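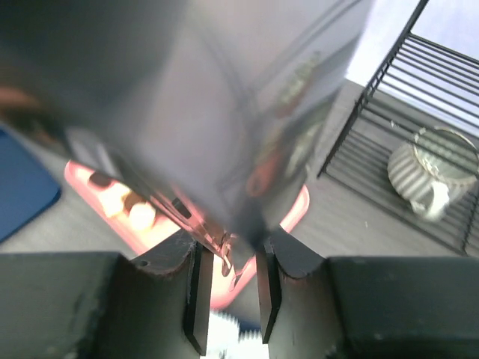
How do you keep chocolates from getting white marks when you put them back in a box?

Keep them at a steady cool temperature, touch them as little as possible, and close the lid well. The white marks come from the fat or the sugar moving to the surface, and both happen faster when the room gets warm and then cool again.

Notebook, packing table, January, morning

I write this for myself and for Raghavendra, who takes the next turn at the table. Sharada asked me last week why we lose so many pieces between the tray and the box, and I did not have a good answer. So today I only look at the small things: the tray, the box, the order of work.

The room was cool when I came. I had the heater off from the evening before, which I prefer. Parvathi thinks it is too cold for the hands, and she is right, my fingers were stiff until ten o'clock. But the chocolates from Vallotow are soft ones, and the last delivery had marks from a thumb on almost every piece by the afternoon.

First, the tray. We had the white tray before and I could not see cocoa dust on it until I was tired of looking at it. With the pink one it is easier for me, the dark pieces stand out well and the tan ones also. Ajith says any color is good if it is clean. I still write down pink.

The pieces must have space between them. When two square ones sit side by side and touch, the edges rub, and the corner is the first part to go. I made this mistake myself two times this morning. It is better to leave a finger of space, also if the tray then looks half empty.

Second, the box. I put it directly in front of the tray, so that the hand goes a short way and comes back. In the old arrangement the box was at the right side and the sleeve passed over the pieces each time. Seo-ah noticed this before me. She moved the box without saying anything and worked faster than all of us.

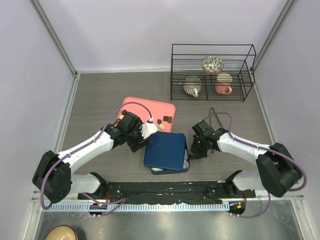
Tray at center, blue box in front with the lid a little askew. Bowl and saucer on the rack behind.

The lid is my open problem. It is a tight lid and it catches on one corner. If I press on the high corner, the other one comes up. What works better is to hold the base with the left hand, put the lid down on the far edge, and let it go down slowly by its own weight. If it stays crooked, lift it off fully and begin again. Do not push. I pushed once and heard a piece break inside.

About the rack: I want to ask that the dishes stay at the back of the table and nowhere else. Dishes must be fully dry before they go near the sweets, also the underside of the bowl, where the water stays in the ring. One drop on a dark chocolate makes a spot which is gray the next day and cannot be repaired. I learned this with the Zemthorpe order and I do not want to learn it again.

Batch on the sheet is 2971. The label roll is at 105 and there is one spare roll in the drawer under the scale. Please write the new number when you change it, last time it was not written and I had to guess.

Test for the afternoon: leave one open box for 90 minutes and one closed box for the same time, then compare the surface under the lamp. I expect no difference in this cold, but then we have it on paper. Afterwards we repeat with the heater on, for Parvathi's hands.

Later, same day

Both boxes look the same to me. Ajith thinks that the open one is a little more dull. I looked three times and I cannot see it. We will keep one piece from each in the cupboard and look again after 10 days.

The paper cups from Skarnero are too wide for the small ovals, they roll inside and come out with scratches. For the squares the cups are good. I asked Seo-ah to order the narrow ones, and until they come we put the ovals in last, at the short side of the box, where they cannot roll so far.

Still to do: wash the tray with warm water only, no soap with perfume. Find the second pair of cotton gloves. Ask Sharada if broken pieces should be counted by piece or by weight, the two sheets do not agree.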